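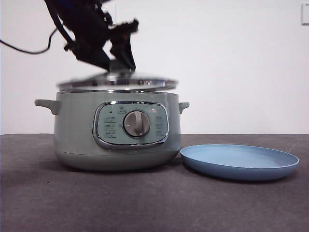

My neighbour swears the Jalberg plug-in box has cut her electric bill by a third, and that I'm throwing money away every week I go without one. I like her, but I can't find anything on the packaging that says how it's supposed to work. It "smooths the supply" and "recovers wasted current". There's a green light on the front. They want £101 for a pair, one for upstairs and one for down, and the price goes up if you don't order by the end of June (it said the end of May when I first looked).

We used 967 units over the winter quarter, no electric heating, gas boiler, three of us at home. The hob and oven are electric and we do a fair bit in a plug-in pot now. I've been in this game long enough to suspect any gadget that promises a percentage without asking what you use first. But she did show me two bills and the second was lower.

Is there any version of this that's true? And if it's rubbish, where should I be looking? My supplier is Peltmont and their advice is to turn lights off when I leave the room, which I do.

Asked by draughtyterrace
Tags: electricity, bills, gadgets

3 answers

sockets_and_sense

Save your money. What's inside these is nearly always a capacitor and a light. The claim they lean on is power factor correction, a real thing that matters to some factories because of how they're charged. A normal household meter bills you for the energy you've used, in kilowatt hours, and a capacitor plugged in beside the toaster makes no difference to that number. If anything you'll pay a few pence for the green light.

As for the bills, ask to see the units on both and ignore the pounds. Then look at the dates. A bill covering January to March against one covering April to June will drop with no help from anybody, as the lights are on for less of the day and people stop using the tumble dryer. Check as well whether either reading was estimated. An E next to the number usually gives it away. I've seen a "saving" vanish completely when the real reading went in.

If she wants to test it fairly, write down the meter at the same time of day, say 9pm, for a couple of weeks with it plugged in and a couple without. I doubt the seller has ever suggested that.

Where to look instead: your overnight load. Read the meter at bedtime and again when you get up, before the kettle goes on. Divide the units used by the hours. Ours worked out at 140 watts with the whole house asleep, a bit over three units a day if it's like that all the time, and the culprits were an old freezer in the garage and a set-top recorder.
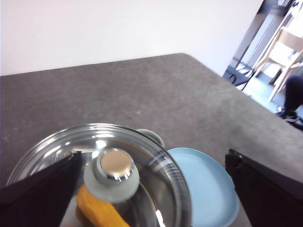 Do that before you start worrying about cooking. Cooking feels expensive as you're standing next to it, but it's only on for so long. A freezer with a perished seal is at it all day and all night. Shut a strip of paper in the door and tug. If it slides out easily at any point round the edge, try cleaning the seal with warm soapy water first and only then price up a new one.

Don't expect miracles, mind. Your 967 for three people with an electric oven doesn't sound mad to me, and I'd be wary of anyone who says they can knock a third off it.

Comments on this answer

draughtyterrace: Thanks. Had a look at her bills again over tea. The lower one is estimated! Not sure how to raise it.

sockets_and_sense: I'd leave it till the next real reading comes through.

Vasiliauskas Road resident

We had one, different make, called a Tiro. It does work in my opinion. Bills went down after we fitted it and that was also when our son moved out so you could say it was that but I think it was both. Don't plug it into an extension lead.

gone_to_meter

Agree with the first answer, not with the one above. Losing a teenager from the house will beat any box you can buy.

One thing to add is safety. I opened up one of these cheap savers (a dead one, unplugged and left well alone for a good while) and I wouldn't have it in my house. No fuse inside and the solder looked like it had been done on a bus. Please don't go opening one yourself, capacitors can hold a charge. If yours or hers gets warm, buzzes or smells, switch it off at the wall and stop using it. You can report it to trading standards through the consumer helpline, and if it was bought online there's normally a cancellation period, though do check the seller's address is a real one.

I did the evening readings for 16 nights when I was trying to settle an argument about a dehumidifier. Boring, but it settled it. Watch out for washing days, they'll throw your averages all over the place, so put a W next to them.

Also, the smart meter display from Peltmont shows pounds by default and includes the standing charge, so first thing in the morning it looks as if you've spent money in your sleep. Switch it to kWh in the settings. Mine needed the middle button held down for ages.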